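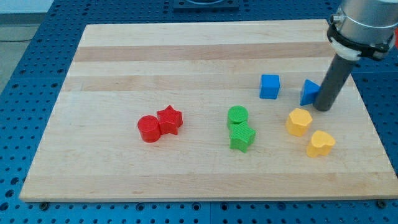
Patient Information Group, Norkcombe Clinic

Notebook, January, started 9.40

Really good morning on the discharge leaflets! Venla Tuominen brought in her rewrite of the blood pressure sheet and it's down from 1,444 words to 95 on the front page (the rest has gone overleaf, under "If you want to know more"). I read it aloud at normal speed and didn't trip once.

Still to fix: "twice daily" is in there in two places. Change both to "one in the morning, one in the evening". "Hypertension" stays, but only once, in brackets.

Plan is to try it with 60 patients at Plaridlow first and ask each of them to tell us in their own words when they'd ring the clinic. I love this bit - you learn so much from how people put it back to you. Finnish version to follow, Venla is checking it herself.

Print run of 3,000 on hold until we've heard back. Ask the printers about a matt paper, the last one glared under the ward lights.

11.15 - larger type tried, much nicer. Keeping it.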